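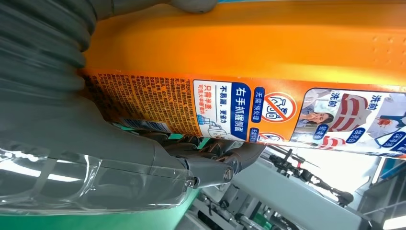

The label on the orange bottle tells you how to hold it. Big dark blue characters, 右手抓握侧面, which Hye-jin Jeon translated for me while she hunted for a hex key: grip the side with your right hand. There's even a little line drawing of a hand doing it properly. Under that come a couple of promises, one that it won't easily leak and takes less effort, another that half a cap is all you need.

"We don't have a right hand," she said. "We've got that." And she pointed the hex key at the gripper.

I'd come to Skerstead to spend a day and a half with the people who keep one handling cell alive. I write about factories a lot, and I usually get the tour where everything is already moving and somebody in a clean polo shirt tells me how fast it goes. This time I asked for the other thing. I wanted to see the setup, the wiping down, the swearing. Riet Bakker, who runs the floor, wrote back in one line: come in December, bring shoes you don't like.

The cell's name is Hyun. It handles household bottles — detergents, stain removers, softeners, all those slippery fat shapes you drop in the shower or the laundry room — and it turns them label side up so they can be checked and packed into mixed boxes. Skerstead does this for brands too small to have a line of their own. The shapes change all the time, and so the grip has to change too, and that's where most of the work goes.

I got there a little before seven and Hye-jin was already bent over the gripper with her glasses pushed up. I'd expected something like a claw. One finger is a big soft gray thing, ribbed like an accordion, and it folds itself over whatever it's holding. On the other side is a gray mechanical finger with proper joints and bolts at the hinges. Soft from one side, firm from the other! I asked if I could squeeze the soft one and she let me, after making me take off my ring. It feels like a garden hose that's been to the gym.

Then there's the plastic. Part of the gripper wears a clear cover, and I'll admit I took it for packaging that had been left on. Hye-jin was very patient about this. Detergent gets everywhere, she explained. A cap that's been cross-threaded will weep a few drops, and those few drops find their way into a joint, dry there, and turn into something like hard candy. The year before the covers, she had the linkage apart so often that she could do it while eating a sandwich. Now she peels the old cover off at the start of a shift, looks inside it with a flashlight, and fits a fresh one. If the inside is sticky, the seam has gone and she wants to know where.

Fitting the new one took her three tries. It has molded ridges that have to sit in the right places, and if it's twisted even slightly it drags on the finger when the finger closes. She closes it by hand first, slowly, with the air off, and listens. I listened too and heard nothing. "Right," she said, "good," and moved on to the bolts.

The bolts get a paint mark, a thin line running from the head onto the housing, and if the line doesn't meet up the bolt has turned. This one had: the one at the hinge, by maybe the width of a pencil lead. She snugged it back, cleaned off the old paint, drew a new line, and wrote it down in a spiral notebook that hangs from the fence on a bootlace. I leafed back through it while she worked. Same bolt, same bolt, different bolt, "cover torn by me, sorry," same bolt.

"Why does it keep being that one?" I asked.

"Ask Chang-ho," she said. "He has a theory. He'll draw it for you."

He did draw it for me, on the back of a packing slip. Chang-ho Bang is the programmer, tall, very fast talker, drinks iced coffee in winter. His theory is that the heavy bottles get lifted off-center and the mechanical finger takes a small twist every time. A round bottle is fine. A long one with the weight of the liquid sloshing to one end is a lever, and the hinge bolt is what it's levering against. He'd been meaning to move the grip point toward the middle of the orange bottle for a while, but the camera wants the label clear and the middle is where the label is.

So that was the job for the rest of the morning, and I got to sit on an upturned crate and watch it. The air came back on. The soft finger took a breath (it really does look like that) and curled onto the bottle, and Chang-ho stood at the pendant nudging the whole wrist over a hair at a time. Grip, lift, tilt, hold, put down. Grip, lift, tilt, hold, put down. Between tries Hye-jin wiped the bottle with a blue towel, and after every few she wiped the ribs of the finger as well, getting her thumbnail into each fold. Dust in the folds makes it slide, she said. So does hand cream, and she gave Chang-ho a look that I gathered had some history.

There's a counter on the pendant that logs every grasp since the soft finger was last changed. It read 2,131 when I sat down. The shop's own rule is to swap the finger at 2,000, and I said so, feeling quite pleased with myself for having read the laminated sheet on the fence.

"I know," said Hye-jin. "I know, I know, I know."

The spares were stuck. Skerstead buys its fingers from a little molding outfit called Zollico, and the last box had come with the ribs cast a touch too thick. She'd tried one and sent the lot back. So the old finger was on borrowed time, and she was checking it for cracks at every break by bending each fold back with her thumb under a lamp. When they go, they go at the root of a fold, on the inside of the curve, and you get a tiny hiss before you can see anything. She showed me a dead one from the drawer. I had to hold it right up to my nose to find the split.

By lunch Chang-ho had a grip he liked. It was closer to the middle, with the mechanical finger coming up from underneath and the soft one pressing down at the end, and the camera could still read what it needed to. Would it save the bolt? He shrugged. The paint line would say, in a week or two.

Over noodles I asked Riet what all this costs her. She didn't want to give me money, but she gave me time. They'd logged 447 hours on Hyun in the past year where somebody had their hands in it, counting covers, bolts, fingers, new bottles and the one awful stretch when Faltuvau, the software they'd bought to pick grips automatically, kept trying to lift everything by the cap. It still runs, but these days it only makes suggestions. Chang-ho reads them out in a film-trailer voice.

"People think you buy it and it's there," Riet said. "I thought that! I signed for it, I thought, okay, done. Then I hired Hye-jin."

Ermanno Vitale came on for the afternoon shift, and I was glad I stayed, as he does things differently and he's been at it longest. He doesn't trust the paint marks. He puts a fingertip on each hinge while the gripper cycles at crawl speed (guards interlocked, speed capped, Riet made me promise to mention it) and he can feel play before the line shows it. He also had opinions about the cover. Too tight at the front, he thought. He rolled the edge back on itself, ran a few lifts, rolled it forward again and left it exactly where Hye-jin had put it.

"She's right," he told me. "Don't write that."

The box from Zollico showed up at ten the next morning, and suddenly everyone was standing at the fence. Hye-jin weighed a new finger in her hand, pinched down the ribs one by one, and nodded. Changing it is a short job if the fitting comes free and a long one if it doesn't. It didn't. There was a warm cloth, then a strap wrench, then Seul-gi Yoon, the apprentice, who has small strong hands and got it off in one go while the rest of us were discussing it. She cleaned the thread, seated the new finger, and dunked the joint in a tub of soapy water to look for bubbles. One came up. She backed it off, turned the seal over, tried again. No bubbles.

Then back on with the clear cover, counter to zero, and the orange bottle again to start with, because it's the hardest one they've got and if it goes well everybody relaxes. The new finger was stiffer than the old and Chang-ho had to drop the pressure a notch before he was happy. Seul-gi wrote it up in the notebook. I looked over her shoulder before I went to find my coat. She'd put the date, "finger changed, seal was upside down, mine," and under it, in pencil, "check same bolt."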